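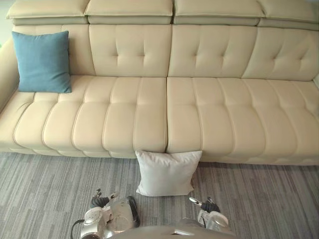
Tips for a movie night at home with building bricks

In our family we like to watch an animated movie and build with bricks at the same time. It sounds easy, but the first evenings were a mess, with pieces in the popcorn and a lost instruction book. These are the things we do now.

Sort before the movie, not during

When the room is dark, dark gray and black look the same. Open all the bags in the afternoon and put the pieces in shallow trays by color. For very small parts I use the lids of jam jars. A big set, like the Stavel harbor with 1619 pieces, is too much for one evening. Choose two bags and leave the rest in the box. The small Flokumar train has 348 pieces, and we finished it during one long movie and the credits.

Light

A ceiling lamp makes reflections on the screen. Put a small lamp on the floor behind the builders, so the light falls over the shoulder to the tray. A warm bulb is nice for the eyes, but yellow and white bricks are hard to tell apart under it. I changed to a neutral one.

The tray

A baking tray with a raised border works very well. Lay a thin kitchen towel in it and the pieces do not slide or make noise in the quiet parts of the movie. Kuster sells a building tray with legs, and I bought it in November, but the legs fold when a child leans on them. I went back to the baking tray.

Food

Nothing with powder or melted butter. Pretzels, grapes and apple pieces leave the fingers almost clean. Keep a damp cloth near. Drinks stand on the other side of the room, and whoever is thirsty has to stand up.

Bricks that are already sticky

Put them in a laundry net and wash by hand in lukewarm water with a little dish soap. Do not use hot water, it can bend the plates. Stickers and parts with electricity stay out. Dry everything on a towel for one night and shake the bricks with holes, there is always water inside.

Looking for lost pieces

Pull a thin stocking over the tube of the vacuum cleaner and fix it with a rubber band. The small pieces stop at the stocking. Go slowly, first along the wall and then under the furniture.

If a piece is really gone, write down its number from the last pages of the book. Kiltance has a form for missing parts, and my two hinges came in an ordinary envelope after two weeks.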